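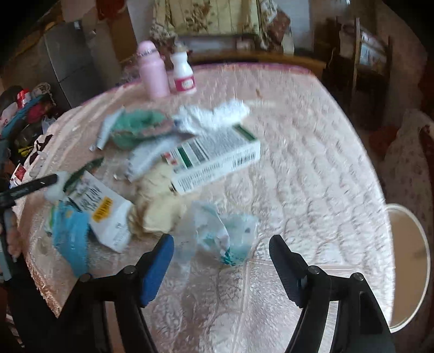

Last updated: November

The first tube burst at 10 in the morning. A robot arm in the Tedura test room in Furdale was clearing a bed, a job it had been trained to do from recordings, and it closed on a tube of hand cream as if the tube were a block of wood. The cap hit a wall. The arm carried the flattened tube to the bin and went back for the next item, a carton of juice.

An operator hit the stop button before the carton gave way. The log showed no error. As far as the software knew, the fingers were still open wide enough to hold the carton gently.

Tedura had bought the training recordings from Prendisano, a small firm that sends people into ordinary homes with hand-held grippers. The person squeezes a handle, the fingers close, and a camera on the tool films the job while a sensor logs the gap between the fingers. The work is slow and domestic. Beds get used a lot, because they fill up with soft and awkward things: bags, cloths, tissues, boxes of medicine. The set Tedura used, known as Wike, held 1186 recordings.

The robot was checked first. Its motor was fine and so was its force limit, which had been set high for lifting wet towels. Attention then moved to Wike. An engineer compared the logged finger gap with the gap visible in the video and found they drifted apart as a session went on. By the end of the worst ones, the log was off by 4 millimeters.
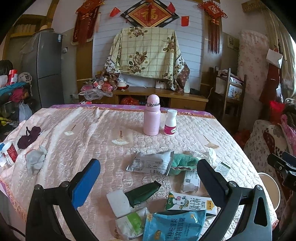

A hand-held gripper above packets, a milk carton and a crumpled towel on a quilted bedspread.

The cause was a small screw holding the sensor to its shaft. On one batch of tools it had been fitted without thread lock. Repeated squeezing let the sensor creep, always in the same direction. Collectors had no way to feel it. The fingers closed properly in their hands, and the items were picked up and put down as asked.

Prendisano traced the batch and pulled 700 recordings. The rest were kept after a check against the video. Collectors now close the fingers fully before and after each session, and a recording is rejected if the two readings don't match.

Tedura made changes too. The force limit was cut, and towels got a separate setting. A screen now stands between the arm and the operator's desk. The company had treated bed clearing as low risk and let staff work within reach of the arm.

The retrained robot went back to the bed after several weeks. It drops more things than it used to, mostly cartons. Tedura says it can live with that while the new recordings come in.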